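The Old Desktop Can Wait: What a Memory and Drive Upgrade Still Buys You

By Morenike Onyeka

If your desktop takes long enough to start that you go make coffee, you have probably looked at prices for a new one. Before you spend the money, check two parts: the drive and the memory. On most machines bought in the last decade, both can be swapped at the kitchen table with a Phillips screwdriver.

Start with the drive. A computer that still boots from a spinning hard disk will feel slow no matter what else is inside. A 500 GB solid state drive holds Windows, the usual programs and a fair amount of family photos. Anyone with a large video collection can keep the old disk in place and use it for storage only.

Hauwa Usman runs the repair counter at Divlow, a small shop in Prevmont, and says drive swaps are most of what she does in August, when parents get computers ready for school. She charges $74 for the labor, including copying everything over. "People bring in a machine they were going to throw out," she says. "I ask them what they do with it. Mostly it's email, homework and bills. It doesn't need to be new for that."

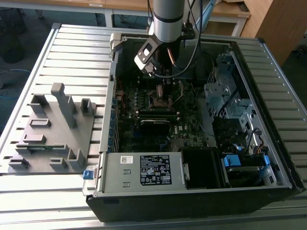

An open desktop tower, laid on its side with the motherboard exposed.

Memory comes next. Windows will run on 4 GB, but a browser with a dozen tabs will use that up fast. Look up your model number before you buy, since older boards take DDR3 and newer ones take DDR4 or DDR5, and the sticks are notched differently. Buy a matched pair if you have 2 free slots. A used pair for an older board can cost less than $50.

Turn the computer off at the wall, press the power button once to drain what is left, and touch bare metal on the case before you handle anything. Memory sticks need a firmer push than most people expect. The clips at the ends should close on their own.

Svetozár Sýkora, who teaches an evening repair class at the Garba center, tells students to take a phone picture of every cable before unplugging it. He also suggests cleaning out the dust while the side panel is off. Use canned air in short bursts and hold the fan blades still.

Some machines aren't worth it. If the processor can't run a supported version of Windows and you don't want to try Linux, put the money toward a replacement. The same goes for slim models with memory soldered to the board. Maricel Maglaya, another of the Divlow technicians, will check a model number over the phone for free. She asks that you have it written down before you call.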